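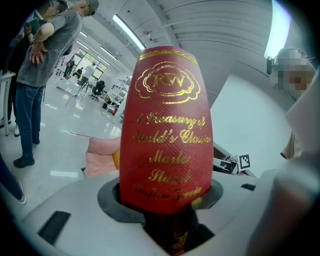
Tall red case with the gold "RW" on it, A Treasury of World's Classics.

Saturday, February 10, 2018

Keeping the pretty boxes (without keeping all of them)

I have a weakness for packaging. Tins, tubes, cookie boxes, the stiff little carton that light bulbs come in, I'll find a reason to hang on to any of it. Last September I pulled everything out of the hall closet and it covered the whole guest bed, two layers deep in places, and my husband stood in the doorway and didn't say a word. So I made myself some rules, and since a few of you asked after the pantry post, here they are along with the things I do with the ones that stay.

First the rule. A box stays if I can name its job before I put it down. "Might be good for something" is not a job. "Holds the knitting needles" is a job. I gave myself 14 keepers for the whole house and I've stuck to it, mostly (the holiday tins live in the garage and I've decided they're on a separate budget).

Getting the smell out
Perfume and tea are the worst for this, and soap boxes come close. Cardboard soaks scent up and hangs on to it for years. What works for me is a couple of spoonfuls of baking soda tied up in a coffee filter, dropped in, lid on, left alone for 5 days. Then take the lid off and leave it near an open window for an afternoon. If you can still smell it, do it again with fresh soda. I've tried dry coffee grounds too and they do work, but then you have a box that smells like coffee! Metal tins are easier. Dish soap, warm water, dry them right away with a towel and then upside down on the rack overnight so the seam doesn't rust.

Getting stickers off
A hair dryer on low, held a few inches away, and peel slowly from one corner. On tin you can follow up with cooking oil on a paper towel. Please don't use oil on cardboard, I ruined a lovely green one that way and the stain just kept spreading. On paper-covered boxes I use a plain white eraser for the gummy bits and rub in one direction. Stay off the gold lettering completely. Foil printing comes away faster than you'd think, and so does the edge trim.

Dusting textured boxes
If the outside has any kind of embossed pattern, a cloth only pushes the dust down into the lines. I use an old makeup brush, dry, the fluffy kind. A clean paintbrush is fine too. I do mine when I do the lampshades.

What I put in them
Tall tubes are my favorites because they take up so little shelf. Knitting needles, crochet hooks, wooden skewers, fireplace matches (lid ON, and nowhere near the fireplace), rolled-up sewing patterns, drinking straws for the kids. I cut a circle of felt for the bottom so nothing rattles. If a tube is tippy, put a layer of dry rice in a zip bag down there first and it'll stand up nicely.

Flat boxes get receipts and warranty papers. I write what's inside on a bit of painter's tape and stick it on the bottom, where I can check it and company can't see it.

Small tins are for buttons, picture hooks, and those tiny screws that come with everything. One of mine has been holding spare fuses since we moved in.

Where not to keep them
Not the bathroom and not over the stove. Cardboard goes wavy in steam, and grease settles on everything up there. A sunny windowsill is bad too, red especially fades on you. Mine are on the second shelf of the hall closet now and the door stays shut.

What I don't keep in them
No loose food in anything that held perfume or soap, however well it aired out. Sealed tea bags picked up the taste when I tried it, so there went a whole box of peppermint.

Next week is drawer liners, and I'm finally going to try the shelf paper I picked up in Lalville. If you've got a good trick for lids that are stuck tight, leave it in the comments, I have a round tin here that I haven't been able to open since Christmas.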